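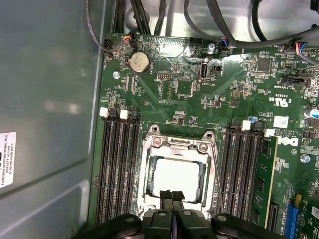

Module 4: Desktop strip-down and rebuild, processor and memory
Handout to accompany the October bench sessions. Notes by Vesela Karagiannis, revised by Yoga Khoo.

Read sections 1 to 3 before coming to the bench. Section 7 is the record sheet and is handed in at the end.

## 1. Scope

The module covers the removal and refitting of the processor, the memory modules, the coin cell and one expansion card in a full-size desktop tower. It doesn't cover the power supply. The power supply is a sealed part for the purposes of this course and its cover stays on.

The heatsink and fan are dealt with in Module 3. Anyone who missed Module 3 should do the Hailu worksheet first, as the paste removal steps are not repeated here.

## 2. Preparing the case

1. Shut the machine down, switch off at the wall and take out the mains lead.
2. Hold the power button in for 6 seconds to discharge the supply.
3. Disconnect everything at the back, including the network lead.
4. Lay the tower on its side with the removable panel facing up.
5. Take off the panel and store it upright against the bench leg.
6. Clip the wrist strap to bare metal on the chassis. Painted metal is not a reliable contact.

Copy the chassis label details on to the record sheet. On factory-built machines the name on an inner label may differ from the name on the board: a Dell board can sit in a case carrying a Foxconn label. Record both, and state which is which. Part numbers from the chassis label must not be used to order a replacement board.

## 3. Finding your way round the board

Identify the parts below before touching any of them. The layout varies between models, so work from the shape of the part and the printed legend beside it.

**Processor socket.** A square area with a metal retention bracket and a thin lever along one side. With a processor fitted, the visible surface is the heat spreader.

**Memory slots.** Long, narrow slots with latches at the ends. Larger boards have a bank on each side of the socket. The order of filling is given in the service manual for the model and should be looked up each time.

**Coin cell.** Round and silver, in its own holder. It keeps the clock and the firmware settings when the mains is off.

**Headers.** Small groups of pins for fans, front panel leads and internal USB. Most carry a printed name. Write the name down exactly as printed, including any underscore, for example INT_USB2.

**Board screws.** Silver, through plated holes. They hold the board to the case and also form part of its earth connection. None are removed in this module.

**Expansion slots.** These end at the rear wall of the case, where the card brackets are held by screws or by plastic latches.

Cable colours are useful for putting things back in the same machine. They are not a dependable guide from one manufacturer to the next. Record the header name first and the colours second.

## 4. Memory

### 4.1 Removal

Press the latch or latches outwards until the module lifts. Some boards have a moving latch at one end only, with a fixed guide at the other. Check before pressing. Hold the module by its short edges and lift it straight out. Place it in an anti-static bag and write the slot position on the bag.

Don't assume that the modules are in the correct slots when the case is opened. Machines reach the bench after other people have worked on them. Record the layout as found, then compare it with the manual.

### 4.2 Refitting

Line up the notch in the module with the key in the slot. If the two do not meet, turn the module end for end. If they still do not meet, the module is of the wrong type and must not be forced.

Push down evenly on both ends until the latches close. A module that is not fully down will usually stand slightly higher at one end. Sight along the top edge from the side to check.

A single module will run most of the training machines, provided it is in the right slot. Use this arrangement for first power-up. Fit the rest once the machine has passed its start-up test.

## 5. Processor

### 5.1 Before lifting anything

The contacts are the part of the job most easily damaged. On land grid sockets the pins are in the socket and the processor has flat pads. On pin grid sockets it is the other way round. Establish which kind you have from the manual.

Clear all leads away from the space above the socket. A fan lead falling across an open land grid socket will bend contacts, and a bent contact generally means a new board.

### 5.2 Removal, land grid socket

1. Press the retention lever down slightly and move it sideways, clear of its hook.
2. Let the lever rise under control. Keep hold of it all the way.
3. Raise the load plate, if it is hinged separately.
4. Note the corner carrying the small triangle.
5. Grip the processor by two opposite edges and lift it vertically. Do not slide or tilt it.
6. Put it in the Plitska tray, pads down, with the lid closed.
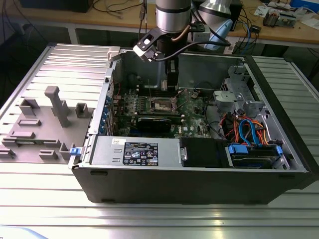 An empty socket should be covered as soon as possible. Use the black cover supplied with the kit. Tape, card and tissue are not acceptable, as all of them leave something behind. If the cover is not to hand, stop work on that machine until one has been found.

Keep screwdrivers outside the case while the socket is open. Loose screws go in the dish, with the expansion card screws kept apart from the rest because the threads differ.

### 5.3 Inspection

Look across the socket at a low angle under the bench lamp, then turn the lamp through a right angle and look again. Undamaged contacts give an even pattern from both directions. A dark spot or a bright spot that stays put under both lights needs the magnifier.

Do not try to straighten a contact during this module. Mark its position on the grid on the record sheet and call the demonstrator.

### 5.4 Refitting

Match the triangle to the marked corner of the socket and the notches to the keys. Lower the processor vertically and release it. It should sit flat under its own weight. Close the load plate, then bring the lever down and under its hook. Firm resistance over the last part of the travel is normal. Resistance at the start is not, and means the processor is out of place.

## 6. Expansion card and drives

Graphics cards are often held at two points, the bracket at the rear wall and a catch at the inner end of the slot. Both must be released. On cases with coloured plastic latches, the colour usually marks a part meant to be moved by hand without tools. The same applies to the latches on drive carriers.

Procedure for the card:

1. Disconnect any power lead from the card itself.
2. Open the latch or remove the screw at the bracket.
3. Release the slot catch with a finger or a plastic spudger.
4. Lift the card by its bracket and far edge together, keeping it parallel to the board.

Drives remain in place. If a data lead has to be unplugged to reach the card, label it with the port number before pulling it. Refitting leads to different ports can change the start-up order on some machines, and time is then lost looking for a drive fault.

Read the rating label on the power supply and record the total output in watts. Handwritten stickers on a supply or a drive are to be left on. They may be test marks from an earlier repair, and the stores system (Toltia) can hold a note against them.

## 7. Record sheet

Complete every line. Write "not fitted" or "not legible" where that applies. Do not leave blanks.

| Item | As found | As left |
|---|---|---|
| Chassis label, maker and part number | | |
| Board maker | | |
| Processor fitted (yes/no) | | |
| Memory slots in use | | |
| Coin cell voltage | | |
| Expansion cards and slots | | |
| Drives and ports | | |
| Power supply output | | |
| Header names and cable colours | | |
| Socket contacts, remarks | | |

The coin cell is measured out of its holder. Replace it if the reading is under 2.8 V. The clock will need setting after any removal, whether or not the cell is changed.

## 8. First power-up after rebuild

Remove the wrist strap before reconnecting the mains. Check that no tools or screws are left in the case, and that no lead can touch a fan blade. Fit the heatsink before applying power, even for a brief test. Start with one memory module, the display lead and the keyboard only.

If there is no display, switch off, take out the mains lead and work through these in order: processor power lead, main power lead, memory seating, card seating. Change one thing between tests and write each test down. Beep and light codes are listed by model in the Mirutar folder, starting at sheet 531. Codes for the older boards start at sheet 646.

When the machine starts, enter the firmware set-up and check that the processor type and memory total agree with the record sheet. Save, shut down, disconnect the mains and refit the remaining modules. Repeat the check, then refit the side panel.

Record sheets go in the tray by the stores hatch. Sheets without a chassis part number will be returned.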